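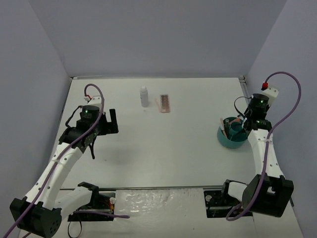

Monday

Started on the makeup after supper. Nearly everything fits in the teal bowl now, with the little cup inside it for the small stuff. The brown palette stays out, and so does the white bottle, until I decide if I like it enough to buy again. I think I paid 20 dollars for it in Skellgate.

Threw out 2 mascaras and a lipstick I've had since Trekeck. Niamh Carroll wants the eyeliner I never open, so that goes in my bag for work.

Still have the bathroom drawer to do. Wiped it out but put nothing back. Bed by 10.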